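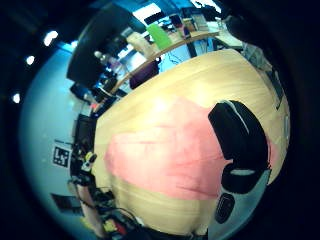

Folding and Storing Thin Sheets at a Shared Table

By Kumiko Arai and Ynyr Griffiths
24/11/2019

Print this page | E-mail this page

1. Background

The project room has one wooden table that everybody uses. In the autumn term it was used for cutting, wrapping, eating lunch and marking up drawings. The textiles and packaging group (the two of us, with Wakana Takagi joining after the first month) needed it for thin sheets, some fabric and some tissue, which were handed on to us by last year's group in a large sack. The sheets were in a poor state. Many had been pushed in by the handful, and the creases had set.

Our task was to find a way of flattening, folding and storing them so that the next group could take one out and use it straight away. We were also asked to look at the room and suggest changes that cost very little.

2. The table and the shelf

The table is a pale, honey-coloured wood with a faint grain. It is a good surface for this work in most ways. Thin sheets slide on it without catching, and a strong colour such as pink shows up well against it, so the edges are easy to find.

Its weakness is glare. There is a bright window or panel of light above the shelf on the far side, and a patch of the tabletop shines. With a translucent sheet spread out in the middle of the table, the folds appear as slightly darker streaks. Under the shine they are much harder to see. We lost a fair amount of time in the first sessions smoothing a sheet, turning it, and finding creases that had been missed. Working from the side of the table helped a little. Moving the sheet out of the bright patch helped more.

The shelf along the far edge had collected things. When we started it held a lime-green box, a beige cardboard box, a tan cardboard package, a small red and purple container and a small clear bottle with a white cap. None of these had a label saying whose they were, and black cables hung in the space underneath. We asked at the group meeting and two people each thought the green box belonged to the other. In the end we treated the shelf as fixed and planned our storage elsewhere.

The purple chair behind the table was left where it was. It is useful to hang a sheet over the back of it for a minute or two while the next one is laid out, but only if the sheet is already folded in half. Left at full size they trail on the floor.

3. Flattening

We tried three methods.

Hand smoothing. One person holds down a corner and the other works outwards from the middle with the flat of the hand. A thumb is good for holding. Bare fingers tended to drag on the lighter sheets, and gloves were better for this. Dark gloves had the further advantage that you could see where the sheet ended and your hand began, which matters more than we expected with something you can nearly see through.

Weighting. The sheet is laid out and covered with boards overnight. This gave the flattest result but took the table out of use until morning, and other groups complained.

Steaming. Yasuo Aoki lent us a hand steamer. It was tried on the fabric sheets only, and it worked, though one sheet from the Ratetti set marked where the water dripped. We did not carry on with it.

Hand smoothing was chosen as the main method, with weighting kept for the worst pieces over the weekend.

4. Folding

The first fold is the difficult one. The edges of the sheets are soft and irregular, so there is no straight side to match to. We stopped trying to line up edges and folded to a finished size instead, using a card template placed in the middle of the sheet. Both sides are brought in over the card, then the top and bottom, and the card is drawn out.

The template went through several versions. Thick card left a ridge. Thin card bent as it was pulled and took the sheet with it. A plastic cutting sheet sold as Skisto was the right stiffness and slid out cleanly. Wakana rounded its corners with scissors after one of them caught.

Two people are quicker than one for large sheets. For the small ones the second person mostly gets in the way.

5. Storage

Folded sheets are now kept in shallow trays in the tall cupboard, sorted by colour and then by size. We first used the Gavalas drawers by the door, but they are deep and people dug down for the bottom sheet and spoiled the rest.

Each tray has a slip of paper at the front where you write what you take. By the end of term 199 sheets had been folded and put away. The remainder of the sack was too torn to keep, apart from some offcuts we saved for testing glue.

6. Costs

We had a budget of 3000 yen and spent 1000 of it, all on trays and the plastic for the template. The boards were borrowed from the Satinton workshop and have been returned.

7. Problems and recommendations

– The glare should be dealt with first. A blind would be enough. Turning the table is possible but would block the way to the white counter.
– Somebody needs to claim the boxes on the shelf. If it were cleared, the trays could stand there within reach of the table.
– The cables should be clipped up. We caught them with a sheet on more than one occasion.
– The table should be wiped before thin material is put on it. Crumbs and pencil dust both show through.
– Large sheets should be booked for two people.

We did not manage to test whether the folded sheets stay flat over a long period. Kumiko Shibata will open one tray in February and compare the creases with our notes, which are in the blue folder with the template.

Print this page | E-mail this page

Related reports
Labelling the Tall Cupboard
Glue Tests on Offcuts
Which Card Makes the Best Template?
Project Room Booking: A Term of Notes
Hand Steamers and Light Fabrics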